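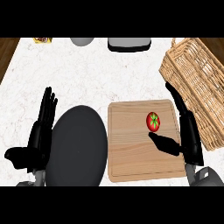 M. Tazi
Product Sale Coordinator, Perley Youth Scouts, Bornadville
Updated January 15, 2018

How to Reconcile a Troop Popcorn Sale

These steps apply to any troop that takes orders on paper cards and also sells at tables. You will need the order cards, the delivery receipt from the warehouse, the table sheets, and the troop bank statement. The screens mentioned are from Tamard, the order system used in Bornadville. Troops on a spreadsheet can follow the same steps.

Step 1. Enter the order cards
Open a new sale and enter one card per seller. Enter boxes by flavor, then the total due. Do not enter donations as boxes. They go in the Gift column and are matched in Step 5. Last October's sale had 124 cards, and most of the errors were donations entered as caramel.

Step 2. Enter the delivery
Copy the counts from the warehouse receipt. A full case holds 11 boxes. If a case arrived short, enter the number received and write the shortage on the receipt before signing it. The warehouse does not credit shortages reported after signing.

Step 3. Enter the table sheets
Each table sheet has a starting count, an ending count, and a cash total. Starting count minus ending count must equal boxes sold plus boxes damaged. Last year there were seven tables and two sheets had no ending count. In that case, use the starting count of the next table that received the same stock.

Step 4. Compare boxes
Run the Stock report. Boxes received should equal card boxes plus table boxes plus damaged plus on hand. For the October sale the received figure was 1,303. If the report is off by a multiple of 11, look for a case entered twice or left out.

Step 5. Compare money
Run the Deposits report and check each line against the bank statement. Add the Gift column to box sales before comparing. Returned checks are entered as negative deposits under the original seller.

Step 6. Close the sale
Select Close, then print the summary. Two adults sign it. A closed sale can be reopened only by the council office, so finish any seller transfers first. Keep the cards and receipts with the signed summary until the next sale has closed.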